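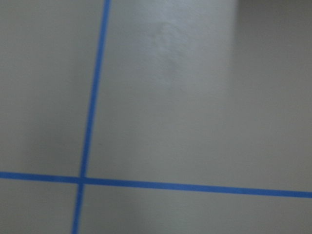
Ramesh Tiwari wanted to know whether Kandesine deletes anything without asking, and whether he could run it on his mother's laptop while she was still using it. No to the first, yes to the second! It only reads until you type "clear", and the browser can stay open while it reads (close it before you clear, though, or your changes may get written over).

What it does

Kandesine is a small script that goes through your browser profiles and lists every website that has permission to send you notifications. You know the kind: you clicked Allow once to get past some fake "prove you're human" page, and now the corner of your screen says your computer is infected five times an hour. It usually isn't a virus. It's a permission, and you can take it back. I wrote this because I got tired of clicking through settings menus on other people's computers, and one profile I cleaned in December had 216 of the things.

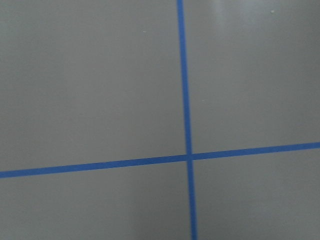
The script builds two lists. One is every site allowed to notify you, and the other is every site you've opened in the past 9 weeks. I care most about what falls on the first list and stays off the second, but the overlap matters too, and it's rarely as neat as you'd like. Picture the two blue strips crossing there, with the one running up and down leaning off to the right: the lists meet at one spot and then wander apart, and the junk tends to live out along one strip. Anything in the overlap is marked "keep?" with a question mark, and I'd still look it over.

Running it

Unzip the folder anywhere, open a terminal inside it and type:

kandesine list

Then, when you're happy with what you see:

kandesine clear

It asks about each site in turn. Press y, n, or s to skip the rest. A backup of your old permissions goes into the folder called before, and "kandesine undo" puts them back.
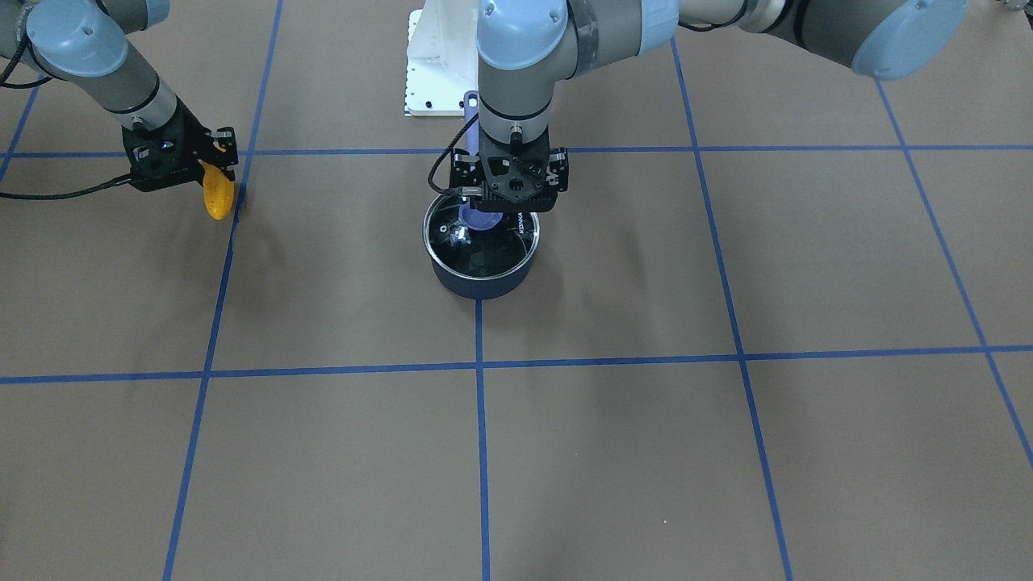
Gripper lowered over the dark blue pot with the glass lid.

The blocklist

The file known.txt holds addresses I've seen pushing fake warnings. Shahla Ghaffari sent me a big batch, and Afshin Talebi caught two perfectly good news sites I'd put in by mistake (sorry!). To add your own, put one address per line, no slashes. Lines starting with a semicolon are ignored.

Known problems

Profiles synced through Trirnon come back dirty after a restart. Turn sync off first, clear, then turn it on again.

Only 3 browsers are supported so far. Cirillo is next, but it keeps its permissions in an odd place and I haven't worked out the format.

Very long site names get chopped in the list. The clearing still works fine.
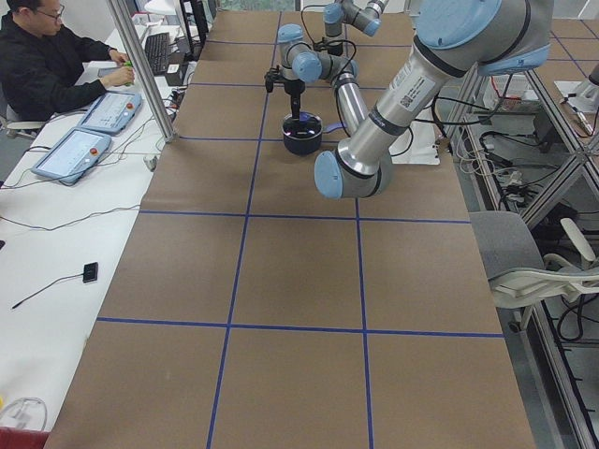

Worktable with the blue tape grid and both arms.

License and thanks

Use it, change it, hand it around, just leave this file in the folder. Said Bouazza fixed the undo command, which used to crash on an empty backup. If you find a bug, post it on the Tesbridge page along with the output of "kandesine list", and do blank out any sites you'd like to keep to yourself.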